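Search this site Search Go

Home Papers People Notes Contact

4. What the cloths were doing all day

I should say up front that I came to this study thinking it would be about pans. The proposal we wrote at Prikusau has the word "cookware" in it nine times and the word "cloth" once, in a list, next to "sponge." Then I sat down with the diaries from the Trondley households and the cloth was everywhere. People wiped with it, sure, but they also set hot lids on it, wrapped it around handles, hung it on the oven door to say "kitchen closed," and threw it at the sink when they were done for the night.

So this section is about the drying and wiping cloths, and about how they travel with the pan and its lid. We had 16 households keep a diary, and between them they wrote 2,160 entries. Of those, 114 mention a cloth by some name of its own ("the bad towel," "pan rag," "Grandma's yellow"). I find that number wonderful! You don't name a thing you don't care about, even if what you call it is "the bad towel."
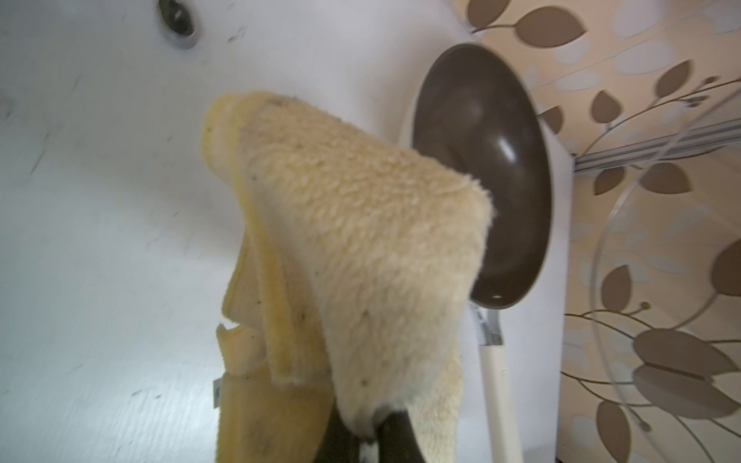 The naming matters for how we coded the diaries. Our first pass had a single code, CLOTH, and it flattened everything. Sakda Chantharasri, who did the second round of coding with me, split it by where the cloth is in its life: face or bath towel, then kitchen towel, then rag, then the thing under the sink that you use on the floor. We called these steps "demotions" as a joke in the margin of the codebook, and the word stuck, so I'm using it here. A demotion almost never gets announced. One diarist wrote that a towel "was for hands on Monday and for the skillet after that," and she couldn't say what had changed. Another keeps two grades of rag and gets really annoyed when her son mixes them up.

We also asked people to rate how worn a cloth was before they'd stop using it on something they eat from. This went badly. The scale we borrowed from the Phromma laundry survey assumes that wear means thinness, and our people didn't care about thinness at all. They cared about stains (some stains — tomato was forgiven, scorch marks weren't), about smell, and about lint. Lint came up a lot more than I expected, especially from people with glass lids, where every bit of fuzz shows. 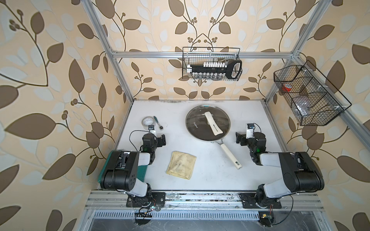

And glass lids turned out to be a whole subject of their own. In the interviews I asked each person to walk me through cleaning up after one pan of food, start to finish, and I just kept quiet and took notes. The pan got washed first in most of these accounts, then the lid, and then there was a pause where they had two wet round things and one cloth. What happens in that pause is pretty personal. Some people put the lid back on the pan right away to save counter space and dry the outside of both as one object. Others found this disgusting ("you're trapping the water in there, it'll smell like a basement") and balanced the lid on its edge against the wall. I'm in the second group, and I've tried to keep that from leaking into the coding.

The two-cloth people deserve their own paragraph. They use one thick cloth to soak up most of the water and one thinner cloth to finish, and they're strict about the order. In our diaries this habit goes along with owning a lot of demoted bath towels, which makes sense to me: the old bath towel is a great sponge and a terrible polisher. The two cloths also tend to be stored together, one folded around the other, and picked up as a unit.

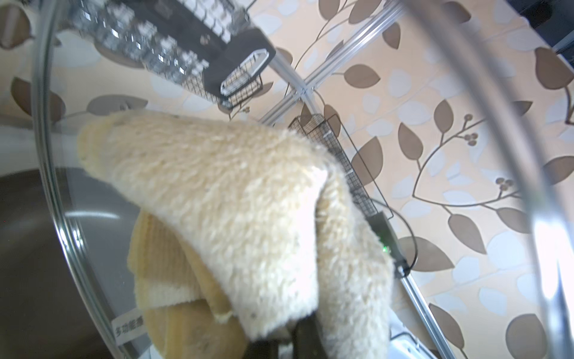 Figure 4. Cloths, pot and lid.

Storing cloths as a pair makes counting them a pain. Our inventory sheet (the Sketisden form, with small changes) has one line per cloth, and several people filled in one line for what I'd call two. I can see why. Take the pair in Figure 4, a fluffy cream-colored towel folded over on itself and a pale yellow ribbed one bunched up behind it, close enough together to pass for one bundle at a glance. On the form that could be one thick rag or two different ones, depending on who's holding the pencil. We went back and asked, and where people said "those go together" we kept them as two cloths with a link between them. The inventory ended up at 300 cloths after that fix. I'd still do the form differently next time, with a box for "lives with."

One last thing on the diaries before I get to the sinks in Section 5. The entries were densest in September, when the kids were back in school and dinner had a fixed hour again, and they thinned out after that. I don't think people used fewer cloths later on. I think they got bored of writing them down — I would have too.

Recent items
Sinks, racks and where the water goes
Coding notes: demotions
Changes to the inventory form
The lid against the wall: interview excerpts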